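Why Do People Say "Amen"?

Hi again! Last month I asked you to send me the words you hear in church that nobody grown-up ever stops to explain. I got a whole pile of them, and the winner by miles was a tiny one. It has four letters, it comes at the end of nearly every prayer, and you have probably said it a thousand times with your eyes shut and your stomach rumbling for dinner.

Amen.

When I was little I thought it meant "the end." You know, like the last page of a story. Prayer's over, you can open your eyes, pass the potatoes! My brother Silvan thought it was somebody's name. He figured there was a very important man called Amen and we were all saying goodbye to him. (He was four. I still tease him.)

So what does it mean?

Amen is a Hebrew word. Hebrew is the language most of the Old Testament was first written in, and it's very, very old. The word belongs to a family of Hebrew words about things that are firm and steady, things you can lean on without falling over. So when you say "amen," you're saying something like "Yes, that's true!" or "Let it be so!" or "I agree with that, all of it."

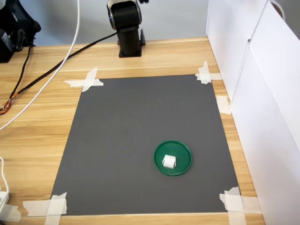 Think of it as signing your name. Let's say your whole class writes a letter to the principal asking for a longer recess. One kid does the writing, but then everybody signs at the bottom. You didn't hold the pencil for the words, but once your name is there, it's your letter too. When one person prays out loud and everyone else says "amen," they're all signing.

That's why I wish we wouldn't mumble it! At my church in Hemolley there's an older man named Vinzenz Schnyder who says his amens so loudly that babies wake up. I used to giggle. Now I sit near him on purpose.

Who said it first?

We don't know who said it first, but we can find people saying it all through the Bible. In the book of Deuteronomy, a big crowd answers "Amen!" over and over, one time after each line that's read to them. In the book of Nehemiah, a man named Ezra praises God in front of everybody, and the people lift up their hands and answer "Amen! Amen!" - two in a row, because one wasn't enough.

You'll find it in the Psalms too, and those were songs. Have a look at Psalm 41 and read the very last line. Then try Psalm 106. 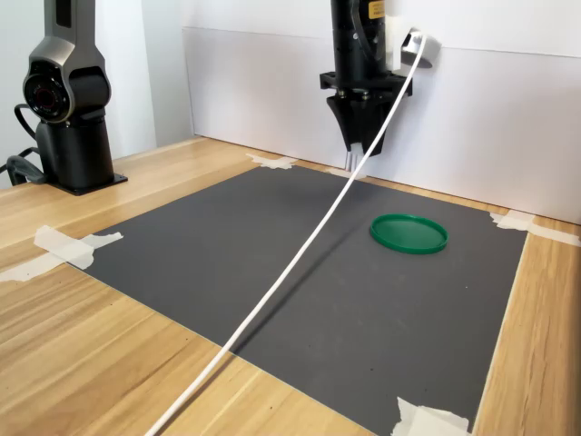

Jesus used the word in a way that surprised people. Most folks put amen at the end, after somebody else had finished talking. Jesus often put it at the beginning! When your Bible has him saying "Truly I tell you," the word behind "truly" is amen. In the Gospel of John he even says it double. It was his way of telling people, listen up, you can count on what I'm about to say.

Is it AH-men or AY-men?

Both! I say AY-men when I'm talking and AH-men when I'm singing, and I never decided to do that, it just happened. People say it a little differently all over the world, but it's one of those rare words that hardly changes when it hops from one language to another. Jewish people say it, Christians say it, and Muslims say a word very close to it, "ameen."

Do I have to say it?

Some kids wrote to ask if a prayer "doesn't work" when you forget the amen. Please don't worry about that. It isn't a password or the send button on a message. If you fall asleep in the middle of your bedtime prayer (I have, lots of times), God heard the part you said.

And if somebody prays something you don't understand, it's fine to stay quiet and ask about it later. You're allowed to think before you sign.

Something to try

Tonight, pick one person at your table to pray, and let everybody else listen for one thing they really agree with. After the amen, go around and tell each other what it was. Then swap, and let somebody else pray tomorrow.
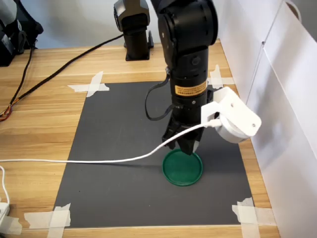
A robotic arm over a round green lid.

Next time I'll tackle "hallelujah," which was Silvan's pick. Keep sending me your words, and tell me how your family says this one!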